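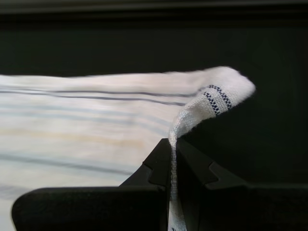
I started at the Jenico laundry folding towels, and I was good at it, in the way you get good at anything you do 1,370 times before lunch. In June management brought in the robot. Its official name is Trultis. We call it Solberg, after the town on the side of the crate.

Solberg picks up a towel by one end with two black fingers and gives it a shake. Then it folds. On a good morning it does 80 an hour, which is less than I did half asleep, but it doesn't stop to discuss its knees.

My new title is cell operator. I was hoping for a different chair. What I got was a tablet, a stool and a red button, and a two-day course where a man showed us slides about freeing people from repetitive work. I now press "resume" quite a lot. There's also "retry," for variety.

The striped kitchen towels are the trouble. The restaurants love them, and they come back with frayed ends and corners that curl over. If Solberg gets hold of a curled bit, the fold goes wrong from there and the stack leans. I pull those out and do them by hand, so the robot has left me with only the annoying towels.

Jae-in Woo, on the next cell, misses the talking. Four of us used to stand around one table and you could get through a whole divorce in a shift. Now we're spread out, one to a cell, and you have to shout your news over the fans. She has started saving hers for the bus.

My wrists have quit hurting, I'll give it that. I sleep better too. The pay went up by around 300 a month, and two people who left in the spring weren't replaced, and I can do that math even with a tablet in my lap.

Next they want to try it on fitted sheets. I've asked to be on shift.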